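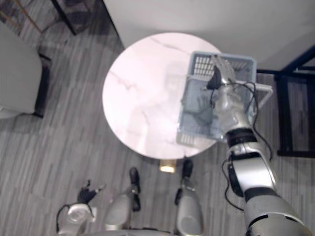

Si-eun Tak says you should never buy a PoE switch with a fan in it unless it's going in a cupboard, and that anyone putting one on a shelf over a desk will have it unplugged inside a week. Fair. That's what happened to my last one. So this time I went for the Brollus Sokard, no fan, eight ports, and I've had it on the shelf since October. Review below, written fast, sorry, got a site visit this afternoon.

Brollus Sokard PoE switch, long-term review

Posted 9th March

What it is

Small managed switch. Eight copper ports, all gigabit, all PoE, plus two fibre slots at the right hand end for the uplink. Metal case, no fan, power brick outside. Brollus also do one with the supply built in but it's deeper and I didn't have room. Total PoE budget is 75 watts across the lot, so check your sums before you buy. I'll come back to that.

I bought mine from the counter at Daltness, full price, nobody sent it to me.

Setting it up

Mostly fine. Plug in, find the address it picked up, log in, it makes you change the password straight away. Good. Then it logs you out and the new password doesn't take until you reload the page, which had me thinking I'd typed it wrong. Did the whole reset with a paperclip. Twice. Didn't need to. Reload the page.

The web pages are quick enough. Menu down the left, everything where you'd look for it except VLANs, which are split over two pages – one for making them and one for saying which port is in which. You have to press Apply on each page and then Save somewhere else entirely. Forget the Save and it all goes at the next power cut. I forgot the Save.

There's a phone app. Tried it, took it off again. Wants an account and shows you less than the web page does.

Setup guide in the box is one folded sheet. The full manual is a download and it's decent, proper English, screenshots that match what you see. Index would of been nice.

PoE

The bit I care about. I'm running four cameras, two access points and a door phone off it. The cameras hardly take anything in the day and go up a fair bit when the night lights come on. Access points are the hungry ones. At night, with everything going, I'm close to the limit, and that's with one port spare.

What happens when you go over? It drops the lowest priority port. You set the priorities yourself, low, high or critical, and it does stick to them. I plugged in an old pan and tilt camera to push it over and it cut the door phone, which I'd left on low. Everything else stayed up. Put the door phone on critical after that.

One grumble. The power page shows what each port is drawing now, and nothing else. No graph, no peak figure. If a camera trips it at three in the morning you get a line in the log that says port over budget and you have to guess. The Kang I had before had a little graph. Miss that graph.

Scheduled power works. You can tell a port to go off and on again at a set time, handy for a camera that locks up. There's also a ping check that restarts the port if the thing on it stops answering. Turn it on after you've finished fiddling with addresses, not before. Mine sat there rebooting a perfectly good access point every few minutes because I'd given it the old address. My fault.

Heat

Gets warm. Top of the case is the sort of warm you notice but can keep your hand on. Left of the case is warmer than the right, so I've put the gap on that side. Don't stack anything on top. The brick gets hotter than the switch does and wants to be out in the open, not down the back with the cable ends.

No noise at all. No whine either, and I was listening for it.

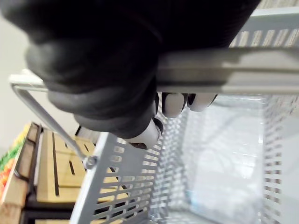
Gloved fingers round the grey handle of a shopping basket.

Speed and the fibre slots

Does what a gigabit switch does. Copied big files across it while the cameras were all recording and saw nothing odd, no dropped frames on the recorder. I don't have the kit to test it properly and I'm not going to pretend I have.

The fibre slots are fussier. First module I tried was an unbranded one out of the drawer and it just sat there, light off. Second one, also cheap, came up straight away. The Brollus ones cost more than I wanted to pay so I haven't tried them. Module page tells you temperature and light level if the module reports it, mine does. If you're buying for the fibre, ask for a list of what works first. There is one, support emailed it to me, no idea why it isn't on the site.

Cable

Not really part of the review but people always ask. I pulled new cable for all of this, solid copper, and used most of a 305 metre box. Don't use the copper coated aluminium stuff for PoE. It's cheaper for a reason, and on a long run the far end won't get the power it needs. I had one old run of it to the gate camera and the camera kept restarting at night. Swapped the cable, same camera, same port, no trouble since.

The switch has a cable test. It'll tell you if a pair is open and roughly how far along. Told me a bad end was at the far plug and it was. Don't rely on it for anything finer then that.

Log

The log holds 400 lines and then starts writing over the oldest. With the ping check set up wrong, as above, that's gone by lunchtime. You can send it to another box on the network instead and I'd do that from day one. The time on the log is also wrong out of the box, set it to your own time server or you'll be trying to match camera clips against nonsense.

Firmware

Came with version 2 on it, been one update since. Update went through first time, took a few minutes, kept my settings. PoE goes off while it restarts – so everything on it goes off too. Obvious, but I did it while someone was on a call over one of the access points. There's meant to be a setting that keeps the power on through a restart. I ticked it. Didn't work for the update, does work for an ordinary restart.

Release notes are two lines long. Fixed some issues. Thanks.

Support

Emailed them twice. First one, about the modules, got a proper answer the next day. Second, asking for a power graph, got a thank you for your feedback. Warranty is tied to the receipt so don't lose it. Mine's taped to the brick.

Stuff I didn't like, in a heap

Port lights are orange for PoE and green for link and from the side you can't tell them apart. Rubber feet come off. The wall bracket only fits one way round, with the ports pointing down, so if your cables come from above you've got a big loop. Ground screw is on the back where you can't reach it once it's up. Save button, see above, still catches me out. Power plug has no lock or clip on it and could be knocked out by a good tug on the lead. I put a cable tie round mine.

Stuff I did

Silent. Priorities work as they should. Has not gone down once on its own since I put it in, every outage has been me. Plain web page, no account needed. The case has real screws.

Against the Kang

The Kang was easier to live with for the first week and far too loud after that. Better power page, worse VLAN pages, and the fan was going by the end. If yours is in a cupboard and you want the graph, get the Kang. On a shelf near people, the Sokard, no question.

Should you buy it

If 75 watts covers you, yes. Add up what your kit takes at its worst, at night, heaters on, and leave a bit over. If you're at the limit already on paper get the bigger one. I should have probably, I want another camera at the side gate and I'm going to be swapping something out to fit it.

Four out of five. Would be more with a graph.

Will update if the next firmware does anything. Comments are open, but if you're asking about the modules tell me which one you've got and what's on the other end.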